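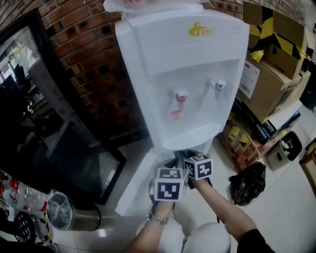
**Rosaura Villanueva** | Reviews, Small Office Equipment | January 19, 2020

# Sasik freestanding water dispenser: long-term review

The Sasik replaced a wall-mounted boiler in our office kitchen in May. It has been in daily use ever since, mostly for tea, and this review covers running cost, temperature, noise and upkeep. Delivery and bottle contracts vary too much by area to be worth comparing.

## Layout

It is a floor unit of the usual pattern, white, with the bottle holder on top and two taps in a recess. The hot tap is on the left and has a red accent. The other is white. A drip tray sits under both, with a lower cabinet section below that. It stands against a brick wall in our kitchen, and the maker asks for a hand's width of clearance at the back so that the condenser can shed heat. We tried it tighter for a week and the compressor ran noticeably longer between rests.

## Hot water

The heating element is rated at 600 W. From a cold start the tank is ready in the time it takes to unload a dishwasher. After that it keeps up with single mugs, but drops off when several people fill one after the other. The fourth mug is warm enough for instant coffee and too cool for black tea. Anyone who wants a proper brew should keep the kettle. Ours is a 2000 W Zolovlow and it still gets used every morning.

The thermostat is fixed. A rear switch turns the heater off separately from the chiller, and I would use it over weekends.

## Cold water

The cold side is better. It recovers quickly and the temperature is steady from one glass to the next. Flow is slow on both taps. A sports bottle takes long enough to fill that people wander off and come back to an overfull tray.

## Consumption

Hernán Tello put an Eze plug-in meter on the supply and left it there. The total stood at 397 kWh when we took it off, with the heater left on throughout. A timer socket would cut that, although the manual warns against cycling the compressor and asks for a 5 minute rest before restarting.

## Noise

There is a low hum when the compressor runs and a knock when it stops. The bottle gulps. None of it matters in a kitchen. I would not put the unit beside a desk.

## Cleaning

The tray lifts out and goes in the sink. The tanks drain from a plug at the back, low down, and you need a shallow dish and some patience. We descale with Prorkis sachets, one per flush, followed by two rinses. The seal on the drain plug had flattened by autumn and began to weep. A replacement came in the post at no charge, without instructions.

## Verdict

Good for cold water, adequate for hot, slow for both. Recommended for a small office that already owns a kettle. Larger offices should look for a model with a bigger hot tank and an adjustable thermostat.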